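To track free throws at home you need a notebook, a pencil and a little patience. I coach the juniors at Fletar, and this is the method we use from February until the end of the season.

1. Warm up with 11 easy shots close to the basket. Do not write them down.
2. Shoot 60 free throws in sets of ten. Rest one minute after each set.
3. Write the makes of each set on its own line.
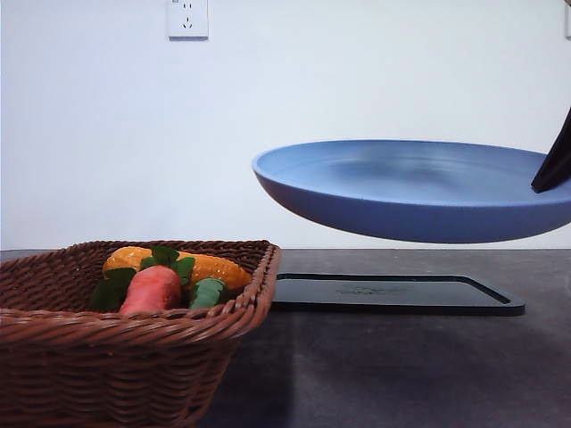
*Blue pan over a black tray.*

4. On the last day of the month, add all the lines and divide the makes by the attempts. Wait until you have 1000 attempts before you compare two players – small numbers jump too much.

If you miss short many times, write an "S" next to the set. Tired legs are the usual reason, so look at which set it was.
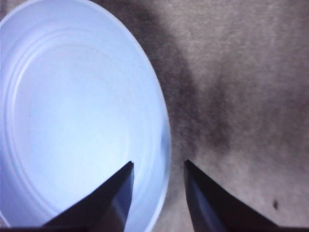 Tove Oddsson: I would write down the first two shots of every set separately. In a game you get only two, and my players are always worse on those than on the other eight.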